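What should I ask for at a robot picking demo?

Posted by tallgrass_ops in Small Warehouse and Fulfillment, April 4, 2020

Back in November I went to the open day at the Hasumham center and watched a bin picking demo for the first time. I run receiving for a parts and gifts distributor. We have 2,804 active items, most of them small and none of them the same shape. At the open day the arm picked boxed goods out of a tote and set them on a belt. It looked fine, but boxes are not what we struggle with.

I now have a private visit set up with Varnemcombe, who did the demo, for whenever visits are possible again. They told me I can send items ahead. What should I send, and what should I be watching for? I have one hour and my boss wants a yes or no on a trial afterward.

dustpan_larry

Send your worst stuff. Whatever your people complain about. We sent nice cartons to ours and learned nothing. Also ask what it costs per year after the first year, they skip that part.

millrace77

I have sat through 7 of these visits for a company a good bit bigger than yours, so take what fits.

Ask for a mixed bin first. Vendors like to run one kind of item at a time, and the numbers look much better that way.

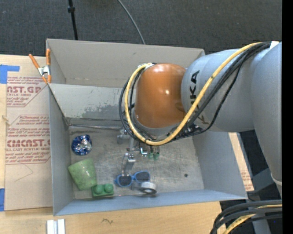 The items you send matter more than how many you send. Pick each one for a different problem, and keep the list short enough that you can remember how each pick went. A bin with crinkled foil, a tipped cup, a toy block, a roll of tape and a pair of sunglasses will tell you more in ten minutes than a full tote of cartons. Shiny wrap can be hard on the vision side. Glasses are thin and awkward to get a finger on. Anything close against a wall needs the gripper to come in at a decent angle, so put at least one item there yourself and don't let them move it.

Other things I write down:

Time from the start of one pick to the start of the next, with my own watch. Ask them not to stop between picks to talk.

Every time an operator touches the bin or the keyboard. At one visit the sheet they handed us said 596 picks without a fault, but the operator had been allowed to stir the bin between runs and that wasn't counted.

What happens after a missed pick. Does it try again, try another item, or stop and wait for somebody?

How the cables run along the arm. They take wear, so ask how often they get replaced and how long the arm is down for it.

If you only have an hour, skip the slides. They can email those. And I would not promise your boss a yes or no from one visit – ask for a second run with a larger set of your items and decide from that.

fernhollow

Mostly agree with millrace77. I'd add that you should check what software the cell talks to. We use Fullico for inventory and the vendor said it would connect, then it took us most of a summer. Get the name of a customer who runs the same system you do and call them.

We ended up with an Abubakari cell, and of 1,672 items we only let it handle the ones that passed our own test. The rest still go to people. Nothing wrong with that, but your boss should hear it before the trial and not after.

tallgrass_ops

Thanks all. I'm putting together a box now. The blister packs are going in first.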